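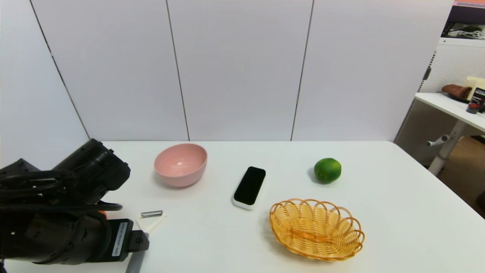

The Peeler

In the story the arm was called Dhanial, after the town where it was built, and it had wanted to peel something for as long as it had wanted anything.

I should explain that I share a flat in Brovley with my aunt, who is seventy and cooks for the whole landing, and that she had decided machines would never manage a kitchen. Floors, yes. She'd give them floors. "But put a peeler in front of one," she said, "and then come and tell me about the future."

So I put a peeler in front of one! White plastic, the Y-shaped sort, because that's the sort she swears by. I set out a pink bowl for the scraps, a green fruit that might have been a lime or might have been a mandarin (the man on the market stall wasn't sure either), and the little wicker basket with the loopy rim for anything that came out well. The basket started empty. I had high hopes for the basket.

My aunt pulled up a stool and folded her arms.

The first go, Dhanial nudged the handle and the peeler slid away across the white table. The second go it pinched too low and the blade tipped over. I reset it, it tried again, I reset it. Three evenings we did this, and on the third it closed on the handle, lifted, and held the thing perfectly level in the air, and I shouted so loudly that next door knocked on the wall.

"It's holding it," said my aunt. "Holding isn't peeling."

She was right, of course, but oh, you should have seen it! A peeler is a horrid thing to pick up if you've never had fingers. It's thin, it rocks, and the bit you want is never facing you. A child of four needs showing how. Dhanial had worked it out from 884 tries, most of them made overnight while I was asleep, and it still had no idea what a potato was.

We gave it the fruit next. It took off one curl of green skin as long as my thumb, dropped it next to the bowl, and stopped.

My aunt got down from her stool. She picked up the curl, sniffed it, and laid it in the basket.

"Tomorrow," she told the arm, "carrots."

Last updated: Monday, February 17, 2020

More stories
The Povetti Laundry
Night Shift at Pleltby
300 Spoons
A Dishwasher in November

Write to the author | © All stories remain with their author | Back to top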